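## 4.3 Recording a shelf task by remote control

This section covers recording demonstrations for tasks that use the Zullholm tabletop shelf. It assumes that the arm has been homed, the leader handle has been paired, and the Stison recorder is running. For pairing, see section 4.2.

### Before you start

1. Place the shelf on the table with the labeled rail toward the fixed camera. The label must be readable in the camera preview.
2. Check that the bottom bar sits flat on the table. If the shelf rocks, move it to another spot and check again.
3. Set out the objects listed on the task card. For footwear tasks, the card states which items start on the shelf and which start on the table.
4. Move the arm to the rest pose. In this pose the gripper hangs at the side of the workspace, clear of the shelf.
5. In the recorder, open **Task > New** and enter 251 as the task code. The code selects the footwear object set and the matching speed limit.

> **Note:** The shelf legs and rails are included in the collision model only if the shelf type is selected under **Fixtures**. Select it again after every restart - the setting is not saved.

### Recording a demonstration

1. Hold the leader handle in a relaxed grip and press the enable pedal halfway. The arm begins to follow the handle after a short tone.
2. Press **Record**. Wait for the counter to start before moving.
3. Bring the gripper over the object from above. Keep the wrist level until the fingers are below the top edge of the object.
4. Close the gripper with the thumb trigger. Stop closing when the force bar turns green. Soft soles and straps continue to compress after contact, and a full squeeze will fold them.
5. Lift the object straight up until it clears the front rail, then move sideways. Do not drag it across the shelf board.
6. Lower the object to its target position, open the gripper fully, and withdraw along the path you came in on.
7. Return to the rest pose and press **Stop**.
8. Mark the recording **Keep** or **Discard**. Discard any recording in which the shelf moved.

Record 4 kept demonstrations for each starting layout before changing the layout. Slow, continuous motion gives better results in Akbari training than fast motion with pauses. If you need to pause, hold the handle still and keep the pedal pressed.

> **Caution:** Releasing the pedal stops the arm in place but does not open the gripper. Do not pull an object out by hand while the arm is enabled.

> **Caution:** Watch the cable at the top of the arm when rotating the wrist. Do not exceed 2 full turns in one direction. Unwind the wrist in the rest pose before the next recording.

### If a recording is rejected

- **"Fixture offset"** - the shelf position differs from the saved layout. Reload the layout and line up the shelf with the overlay in the preview.
- **"Handle jump"** - the handle moved while the pedal was released. Return to the rest pose and press the pedal again before recording.
- **"Label not found"** - the shelf label is covered or out of view. Clear the front rail and repeat the preview check. An object that overhangs the board at the side does not cause this error.

Rejected recordings stay in the Skorkano folder until the session is closed. They are not used for training and can be deleted at any time.
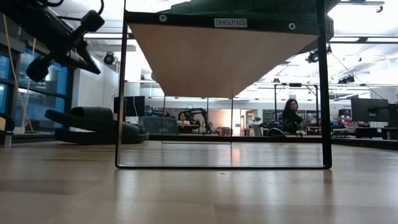

*Figure 4-3. Shelf with footwear on the board and on the table; arm at left.*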